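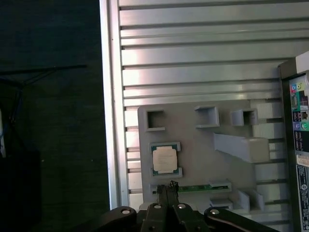 Green memory module seated in slot, grey 3D-printed fixture board.

VIRNTHORPE RESERVE - PRE-SEASON GROUND INSPECTION CHECKLIST
Junior football, fields 1 to 4
Form 838, June revision

Complete before the first fixture and after any closure longer than 9 days. Mark each item P (pass), F (fail) or N/A. An F in Section A closes the field until the item is re-inspected. Comments are from the current inspection.

SECTION A - PLAYING SURFACE

A1. Surface free of glass, stones, metal and litter
Fields 1, 2, 4: P. Field 3: F
Comment: Broken glass in the north-east corner, inside the touchline. Removed by hand, area to be raked and walked again before use.

A2. No holes, ruts or raised edges deeper or higher than a closed fist
Fields 1 to 4: P
Comment: Old tyre rut on field 4 has been filled and turfed. Turf is holding.

A3. No standing water in goal areas or centre circle
Fields 1, 3, 4: P. Field 2: F
Comment: Water in the southern goal mouth. Field 2 drains last on this site. Check again Tuesday at 4 pm and update the closure line either way.

A4. Sprinkler heads flush and capped
Fields 1 to 4: P
Comment: One cap on field 1 is cracked but secure. Replace at next service.

A5. Line marking visible and correct for age group
Fields 1, 2: P. Fields 3, 4: F
Comment: Fields 3 and 4 still carry last season's full-size penalty areas. Re-mark to the junior layout. Water-based paint only.

SECTION B - GOALS AND FIXED EQUIPMENT

B1. Portable goals anchored at rear bar and both sides
P
Comment: Sukdale goals fitted with ground anchors. Sandbags are not accepted as the sole anchor on this site.

B2. Welds, joints and crossbar sound, no corrosion
P, one exception
Comment: Surface rust on the left upright of the west goal, field 4. Sand and coat. No loss of section found.

B3. Nets attached with clips, no open metal hooks
F
Comment: 2 open hooks remain on field 1, east goal. Remove before nets go up.

B4. Goals not in use chained face to face or to fence
P

B5. Corner posts flexible, blunt-topped, minimum 1.5 m
P
Comment: Spares are in the Hastska shed, second shelf.

SECTION C - SURROUNDS

C1. Run-off clear of benches, bins and parked vehicles
P
Comment: Bench on field 3 moved back to the painted mark. It gets dragged forward during matches, so coaches should check at half-time.

C2. Fence mesh secure, no protruding wire
P

C3. Ambulance gate unlocks and opens fully
F
Comment: Lock turns, but the gate drops on its hinge and catches at the kerb. Lò Street gate to be used as the alternative until repaired. Update the site map in the canteen window.

C4. Floodlights, fields 1 and 2, operating at 100 per cent for training
N/A
Comment: Not tested. Inspection was done in daylight.

SECTION D - FIRST AID AND NOTICES

D1. First aid kit stocked and in date
P
Comment: Saline is low. Reorder.

D2. Closure notice board legible and current
P

D3. Emergency numbers displayed at canteen and change rooms
P
Comment: Change room copy is faded. Reprint.

RESULT
Field 1: open for training, no nets until B3 is cleared
Field 2: closed, A3
Field 3: closed, A1 and A5
Field 4: closed, A5

Re-inspection is limited to failed items unless there has been further rain. Keep the signed copy in the grounds folder with the previous season's forms.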